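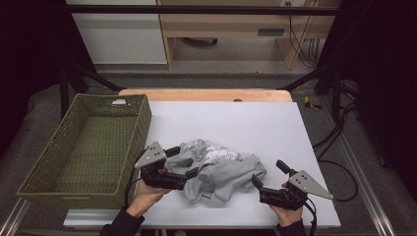 4.2 Finger comparison on crumpled garments

We compared two finger sets, Plotness and Drinevix, on the same pair of hand-held grippers. Each set was used for 300 folding trials with a crumpled garment. The start position was kept simple: the cloth in a heap on the white tabletop, the woven basket to its left, and one gripper in each hand of the operator.
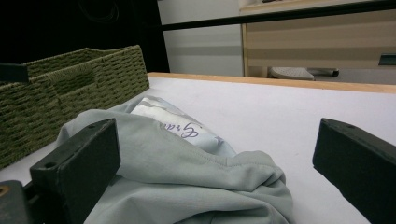
Figure 5. Gripper-camera view with the fingers open on both sides of the fabric.

The wide opening helps the operator to choose a fold, but the fingers hide a part of the cloth — this was the main complaint of Bautista during the trials. For this reason we also kept the second camera stream.
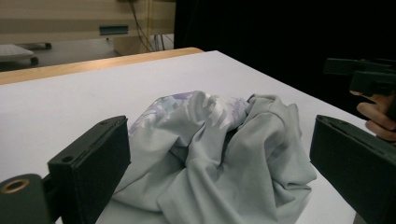

Figure 6. Crumpled garment between the fingers, with the second gripper raised at right.

The Drinevix set lost the fabric less often on thick seams. On thin knit we did not find a clear difference.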